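18 December 2023

I have worked in the prep kitchen at Bendis for long enough to have outlasted two slicers, one dishwasher and a walk-in door that used to lock people inside. So when Aranka Gál stood on a milk crate in May and told us the company was going to "explore automation," I assumed I'd outlast that too. I'm still here. So is the automation. We have reached an understanding, mostly by it not noticing me.

For those who don't know the place, we make boxed lunches. Offices order them, offices complain about them, offices order them again. On a good day we send out 174 before noon and everyone goes home smelling of onion. The work is washing, cutting, portioning and packing, and then arguing about whose turn it is to hose down the floor mats.

The robots came from an outfit called Morkix, and the pitch meeting had pastries, so attendance was excellent. A pleasant man with a clicker told us the arms would take over "low-value handling." I looked around at the people who do the low-value handling. Kamrul Kanagaratnam had a pastry in each hand and stopped chewing both of them.

I'll give Aranka credit. She said right then that no one would lose hours before the end of the year, and no one has. What she couldn't tell us was what we'd be doing with those hours, and that has been the interesting part.

## What I do now

I used to cut peppers. Now I set out peppers so that something else can pick them up. I put a board down, I put a pepper on it, I put plates where the plates go, and then I stand back. If the grip goes wrong I write a line in a log. If it goes right I also write a line in a log. My handwriting has improved and my knife skills are going to the dogs.

There's a skill to it, I'm told. Morkix calls it staging. You learn that a pepper lying on its side is a different problem from a pepper standing up, and that a machine which has met 127 peppers can still be surprised by the next one. I find this comforting. I've met a lot more peppers than that and they get me sometimes too.

The pace is the thing I can't get used to. When I cut, I talk. Everyone does. You can get through somebody's whole divorce over a case of celery. Staging has a stop and start to it, and you have to watch, so the talk comes in little pieces and you lose the thread. Kamrul started telling me about his brother-in-law's boat before Halloween and I still don't know if it sank.

Then there's the new vocabulary. We don't drop things anymore, we have "release events." A lunch break is "downtime," same as when a cable comes loose. I called in sick last month and was tempted to say I was having a fault.

## The money part

Since people always ask: I got a raise. It was small, and it came with a title, Cell Operator, which sounds like I work in a prison. Kamrul got the same one. Two of the newer people on the packing side didn't, and they're doing their old jobs plus some of ours, because while we're watching a gripper make up its mind about a vegetable, somebody still has to get lunch to the dentists on Sikder Street.

That's my actual complaint, if anyone upstairs reads this. The robots aren't what's wearing people out. The work they were bought to do hasn't gone anywhere yet, it has just slid down the table to whoever was standing nearest. I said so at the last staff meeting and Aranka wrote it down - she really did, I watched the pen - and we'll see where the paper ends up.

My cousin is over at Draltetti, the bakery supply place, and they went through all this before us. Her version is that the first year is the worst, because you're running the old way and the new way side by side and only being paid for one. After that it settles. Some jobs got better, she says, and the lifting is mostly gone, which her back appreciates. But the night crew went from a full table at break to her and one other guy, and he wears headphones.

I think about that more than I think about the pay. 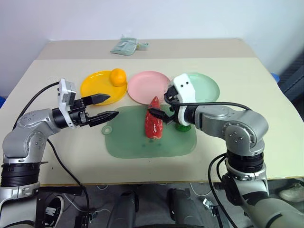
Would I go back to the old way if they let me? On most mornings I would, for the company and the noise, though my wrist would vote against me. It has not hurt since August, and it hurt for years before that. I used to sleep in a brace. I don't like owing anything to a machine, but I do like opening a jar.

What I'd like is a say in it. We got 30 minutes of training and a laminated card. The card has 5 steps and the last one is "contact supervisor." Nowhere in all this did anyone sit down with the packing line and ask which part of the day they'd be happiest to hand over. I can tell them for free. It's the lids. It has always been the lids. Every person in that room would carry a robot in on their own back if it would do the lids.

Morkix says lids are hard.

Anyway, we're closed between the holidays, and the log and I are taking some downtime. Kamrul has promised to finish the boat story at the staff party, which is in the break room again, bring a dish. I'm doing stuffed peppers. I'm cutting them myself, at home, slowly, with the radio on.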